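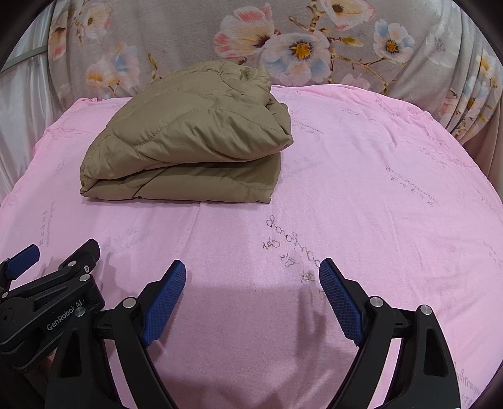 Opening, 2 minutes. Hi everybody, so happy to see a full room for a talk on bed sheets!

Start with prints. Say how much I love a sheet with handwriting on it, thin dark script on pink, loops running every which way. It hides creases so well (pause, let Kalliopi nod).

Then making the bed. Bottom sheet first, smooth from the middle out, corners last. Get Gianni up to try a corner with me. Big round of applause for him!

Washing: inside out, cool water, no crowding the drum. Mention the Pollero line-drying trick.

Questions, 11 minutes. Swatches are on the back table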